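The great hanger swap

I have been putting off the closet for so long that the closet had started putting itself off too - the door wouldn't close, and every time I reached for a shirt two others came down with it. We moved to Natcombe in June, and I think I just shoved everything in there on day one and walked away. Well, this week I finally pulled the whole lot out, and I had so much fun that I'm already eyeing the hall cupboard!

First thing I learned: I own a ridiculous mix of hangers. There were the fat wooden ones from my old coat rack, a bunch of flimsy dry cleaner ones that leave little peaks in the shoulders of every sweater, and then the coated wire kind, which I have decided are the best hangers on earth. They're skinny, they don't rust onto your whites, and the coating has just enough grip that a tank top stays put (mostly). I bought a pack of 40 at the Widitz store out on the Nelthorpe road and used up nearly all of them.

The wooden ones are staying for coats only. The dry cleaner ones went back to the dry cleaner, who seemed very happy to have them.

How I went about it

Everything came off the rail and into one big heap on the table. I know the tidy people say to do it in categories, but I like the heap. You can't ignore a heap, especially when you want to eat dinner there. Then I worked from the top down, one piece at a time. Try it on if there's any doubt, check the buttons, and either it gets a hanger or it goes in the donation bag.

I filled two bags. One had the gray blazer I wore to every interview in my twenties, and I did take it back out once. It went in again after lunch.

For pants I fold them over the bar lengthwise, and for anything with a wide neck I do the top button first, or pin it. Knits don't get hung at all, they go on the shelf in rolls. My Lindgren cardigan had grown a good two inches from hanging, so I'm hoping a flat rest does it some good.

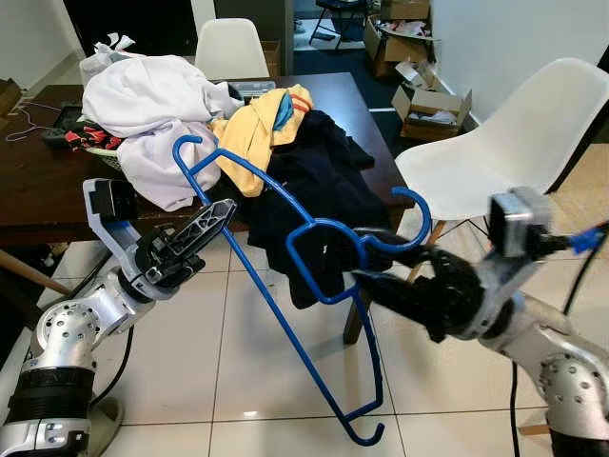
What I'd do differently

I'd start earlier in the day. I was still buttoning shirts when it got dark and the last few went up facing whichever way they landed. I'd also wash the summer things first, so they could go straight into the storage box and not into a pile on the chair, where they still are.

Next up is the hall cupboard, which has the vacuum, the board games and a tent in it. I've already bought the hooks!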